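Section 4: Clearing and Making Up the Bed

Now that the Nandelby bed frame is together and the mattress has had its night to rise, we come to the part most families tell us they enjoy least, and that is keeping the thing tidy once somebody has moved in. Please don't skip ahead to the drawers! The under-bed drawers in Section 5 are much easier to fit when the top of the bed is clear, and you will want that flat space for laying out your 2 runners and the little bag of screws.

Before you begin, have these close by:

- a small trash bag
- a basket or box for things that live in other rooms
- the Nandelby fitted sheet, if you ordered one

4.1 Clearing the top

1. Start at the pillow end and work toward your feet. It doesn't much matter which side you stand on, but stay on one side until you get to the bottom.

2. Pick up trash first and put it straight in the bag. Give each wrapper a gentle shake over the bag, as crumbs have a way of hiding in the folds.

3. Next, lift off any loose cloths, socks and small clothes, one at a time, and drop them in the basket. Sorting can wait.

4. Leave the blanket where it is for now. It catches whatever you miss.

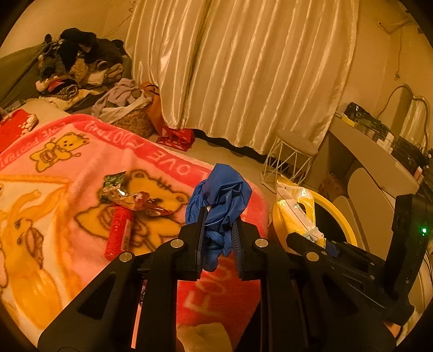 Children's blankets deserve a bit of patience, and we have learned (after a good many letters from kind customers) that fleece in particular likes to hold on to things. Go over the whole surface with the flat of your hand before you fold anything. On a busy print, with yellow bears on pink and big white letters along the border, a small item can sit in plain sight and still get folded in, so take the crinkly foil wrappers away as a bunch, then the red tube lying just below them, and lift a blue cloth well clear before you gather up the blanket. Then bring the four corners to the middle, carry the bundle outside and shake it out.

CAUTION: Check every tube, pen and bottle for a tight cap before it goes in the basket. Stains on the mattress cover are not included in the Vusau warranty.

4.2 Making up the bed

1. Fit the sheet at the two far corners first, then the near ones.

2. Lay the blanket so that the border hangs evenly on both sides. If yours has lettering, decide now which way you would like to read it, from the pillow or from the doorway.

3. Smooth from the middle outward and tuck in the foot end only.

NOTE: If the blanket bunches at the rail, loosen the 2 rail knobs by half a turn, ease the fabric through, and tighten them again by hand.

You are ready for the drawers. Turn to Section 5, and keep the basket handy, as you may like to use the left drawer for whatever is in it.

Vusau Home Furnishings, Whiteley Works, Flekonville | Nandelby Owner's Guide, page 43 | All rights reserved | Back to top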